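Removing hard limescale from a glazed shower tray

fallport_dave
Posted 31st July
Tray is white glazed ceramic, 11 years old, very hard water. Scale has built up round the waste in a ring you can feel with a fingernail. Bathroom spray has no effect. What strength of acid is safe on the glaze, and how long can it sit?

Nisha Singhal
Citric acid, 85 g to the litre, warm water. Lay kitchen roll over the ring, soak it, leave for 2 hours, rinse. Repeat before you try anything stronger. Keep it off the grout.
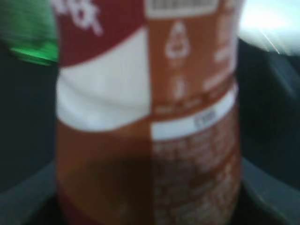

Thickened products cling better on vertical surfaces, but on a flat tray the paper does the same job. Check the back label for the acid used. Anything with bleach in it must stay well away from this.

owen612
Disagree on the time. Two hours is too long if the waste is chromed. I pitted one in March doing that. Twenty minutes, scrape with plastic, then again.

Nisha Singhal
Was the plating already worn? Sound chrome has coped with citric here. I'd accept shorter soaks if there are scratches.

owen612
Possibly worn. I would still unscrew the waste cover first.

Ynyr Jenkins
Agree with taking the cover off. Also test a corner of the tray, as old glaze can dull.

fallport_dave
Cover is off, it's one screw. Starting with twenty minutes.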